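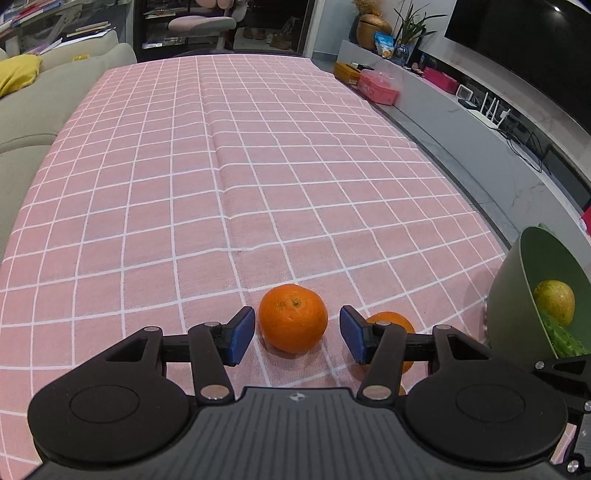
1/ Kelldale robotics club, fruit sorting project
orange lined up between the blue pads - gap's bigger on the right so I need to shift over a bit. Yee-man says go slower. ok ok

2/ list for tonite is 30 grabs each, oranges first then the small stuff. I'm on 9

3/ tomato next. scared of squishing it

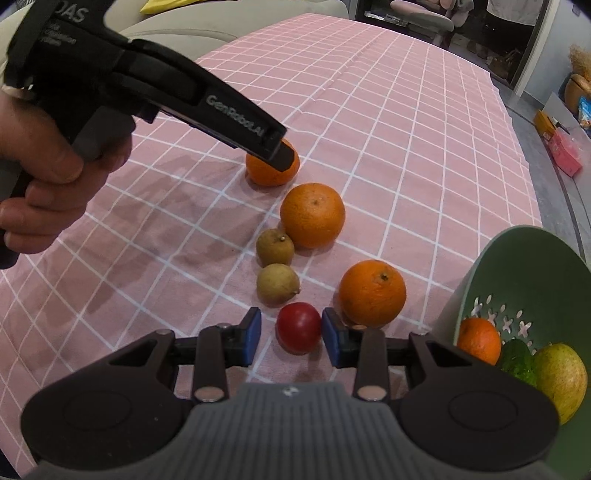 1 min read

4/ two grippers on the table at once, tomato for me, an orange for the other one. we keep saying "mine" like its volleyball

5/ writeup due in August, need 8 more peple to sign up. dm me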